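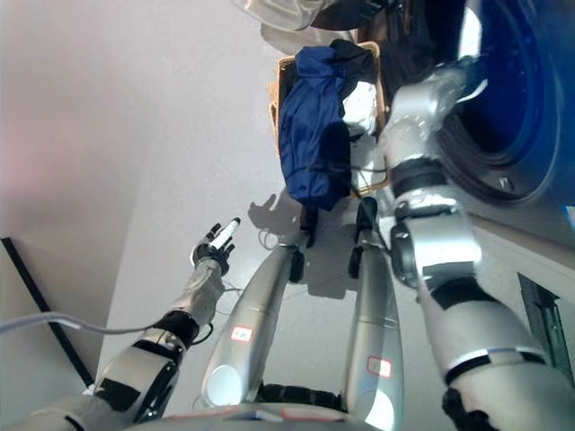

Friday, hand swap day

Four o'clock already and I've only just sat down with coffee, so this will be messy. I want to get it down while it's fresh, though, or by next week I'll be staring at the logs wondering what on earth I was thinking.

So! Laundry corner again. The whole plan for the day was to stop arguing with myself about the hands and run the old Onis pair against the new Effiong pair on the same job, same machine, same basket, same floor. The robot sits on the floor for this one, legs stretched out toward the basket, one arm for the washer and one for whatever's lying around. I still like the seated setup a lot. No balance controller to blame, no tether to trip over, and if an arm does something stupid the legs just sit there. The downside is the reach to the door, which is right at the end of what the right shoulder likes, and I spent a good part of the morning shuffling the torso forward and back until the elbow stopped grumbling.

Morning was Onis. I know these hands so well by now that I can tell from the sound which finger is going to lag. They're strong, I'll give them that. Grab a wad of heavy cotton and it stays grabbed. What they can't do is anything small. I put a little white thing on the floor by the left hip (my standard pinch test, nothing fancy) and the Onis hand did what it always does, came down too flat, shoved the piece along the floor and closed on nothing. I tried lowering the approach speed, then tilting the wrist more, then both. I got a couple of pickups that I'd call lucky. My notes from the morning mostly say "flat again" in worse and worse handwriting.

Then the swap. I had told myself it would take no time and of course it ate most of lunch. The Effiong wrist plate is a hair thicker, so the cable run comes out at a different angle, and on the left side I couldn't find a route I liked. For now it just swings across to the wrist in a loose curve. It works, it's ugly, and I kept watching it instead of the fingers every time the forearm rolled. Need to look at proper strain relief before I do anything with fast wrist motion. Also the loose leads on the floor by the feet have got to go somewhere, I nearly stepped on one twice.

And the pinch, oh, I'm so happy with the pinch! The fingertips come together on something small and thin and just hold it, pointing up at an angle, with the other fingers staying out of the way. I left it holding the white piece off the floor for ages while I fiddled with the other arm, and I kept glancing over at it like a proud parent. I'd set the grip force limit to 2000 on the Londus controller (its own units, the manual never says what they are) and that seemed to be plenty. At 3000 the fingertips started to roll past each other, so I backed off again. I think there's a nice spot somewhere in between that I haven't found yet, but I ran out of patience for that knob.

The right hand was a different story, and I should be fair about this because I was in such a good mood about the left. Going in toward the washer opening with the fingers straight out in front, the Effiong hand is longer than I'm used to, and my old waypoints were all made for the stubby Onis fingers. So everything arrives early. I moved the approach point back by 60 millimeters and it was much better, then too shy, then I split the difference and moved on. The blue glass on that door is no help at all, by the way. It throws a big bright reflection along the top and the depth from the head camera goes to mush right there, exactly where I want to know how far the fingers are from the rim. I taped a bit of card over the lamp for a while and that helped some. The Stinport camera I tried in March was better on shiny stuff but so slow that the arm was always acting on old news, and I don't really want to go back to that.

Oh, and the view. With the head tipped down, the right arm fills up so much of the picture that the hand is just a bit at the far end, with the fingers partly blurred. I could turn the head more toward the washer, but then I lose the left hand, and today I wanted both. A wrist camera would fix it. I've been saying that since the winter and I still haven't ordered one.

For clothes I kept it simple. Navy thing on top in the basket, hanging down over the front, some black and some white tucked in beside it. The navy one is my favorite test piece, lots of fabric and lovely big folds, so there's always something to grab. Dark on dark is the mean part. Where the navy meets the black the segmentation just shrugs and calls it one item, and then the planner wants to lift the whole lot. I might swap in something lighter next week just to keep the hand comparison clean, and save the dark pile for when I'm testing vision on purpose.

I did 5 full runs with each pair in the end, which is less than I wanted. Left hand, Effiong by a mile. Right hand, I honestly can't call it, the Onis grip on bulky cloth is still so solid and I haven't given the new one a fair go with proper waypoints. I was half tempted to mix them, one of each, and then I thought about keeping two sets of finger mappings in the controller config and went and got a cookie.

For Monday me:

Redo the right arm waypoints from scratch, don't patch the old ones.

Cable on the left wrist. Seriously.

Try the grip limit in small steps between the two values I used today.

Move the lamp, or move the washer, whichever is easier (the lamp).

Charge the spare battery, it was flat when I went to get it.

Going home now. My knees hurt from all that crawling around on the floor and I still have my own laundry to do tonight.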